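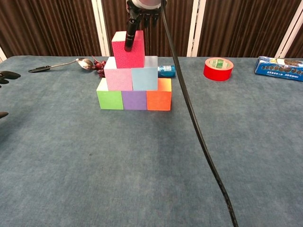 Figure 1. Six-block pyramid in the 3-2-1 arrangement, foam set.

Stability of Small Foam Block Pyramids on Soft and Hard Surfaces
Hongmei Cao and Brendan Lynch
Darkport Technical College, Introductory Mechanics Project

1. Purpose

Small foam blocks are easy to stack and easy to knock over. The project looked at how the placement of the bottom row affects the stability of a six-block pyramid, and whether a soft surface under the base makes a measurable difference. The structure in Figure 1 was the only shape tested. It has three tiers: three blocks at the bottom, two in the middle, and one on top. Each block above the base rests across the seam between two blocks below it.

The original proposal also included a straight tower of six blocks. This part was dropped in June after trial runs showed that the tower fell too often during building to give usable readings.

2. Materials

The blocks came from a Jorkon foam set borrowed from the Hanrahan materials lab. They are colored, and color was used to identify position. In Figure 1 the base runs lime green, purple, orange from left to right. The middle tier is pale pink and light blue, and the hot-pink block is the top. The same order was kept in all recorded trials so that differences between single blocks would not be mixed with differences between layouts.

The surface of the hot-pink block is noticeably pebbled on the front. We did not measure friction for each face separately. This is a gap in the method, and it is discussed in Section 6.

Other equipment:
Carpet sample, short pile
Bare laminate board
Steel ruler
Tilt board with protractor scale
Masking tape for marking the base position

3. Layouts

2 base layouts were compared.

Layout A (flush). All three base blocks have their front faces on one line, set against the steel ruler. The ruler is removed before the middle tier goes on.

Layout B (offset). The center block of the base is moved slightly forward of its two neighbors. The purple block in Figure 1 sits this way. The middle tier is still placed across the full width of the base, so each middle block bears partly on the center block and partly on an outer one.

Layout B was included after we noticed that pyramids built by hand without a ruler tended to end up with the center block out of line. It seemed more useful to test this condition than to treat it as a building error.

4. Procedure

Each pyramid was built from the bottom up on the tilt board, with either the carpet or the laminate fixed to it. The top block was placed last and centered by eye over the seam of the middle tier. After a short wait, the board was raised at a slow, steady rate by one person while the other read the protractor. The angle was recorded when any block lost contact with the one below it. Sliding of the whole structure was recorded separately and did not end the trial.

We completed 50 trials on each surface, split evenly between the layouts. Builder and reader changed places halfway through each set. Trials in which the board was bumped were discarded and repeated. There were 14 of these, most of them on the laminate.

5. Results

On the laminate, the usual outcome was a slide of the full pyramid before any block separated. The base blocks moved first and the upper tiers followed, often with the seams opening between base blocks. On the carpet the base held its position longer, and the first block to lose contact was nearly always the top one.

Layout A gave the more consistent readings on both surfaces. Layout B showed a wider spread. In several Layout B trials one middle block turned a little before the top block moved, and this was not seen in Layout A. The average separation angle for Layout B was lower on carpet. On laminate the two layouts could not be told apart, mainly due to the sliding described above.

6. Sources of Error

The top block was centered by eye. An error of a few millimeters is likely and would shift the load toward one middle block.

Foam compresses. Blocks used many times may have rounded edges by the end of a session, and the set was not rotated.

Face texture was not controlled. A block could be placed with any side facing down — we fixed color order but not orientation. A repeat of the work should mark one face of each block with a pencil dot.

7. Further Work

Brendan Lynch has started a simple two-dimensional model of the pyramid in Drastmont, treating each block as rigid. The early version is 665 lines long and does not yet handle the offset base, where the load is no longer in one plane. The trial sheets are kept with the tilt board in the Hanrahan lab, second cabinet.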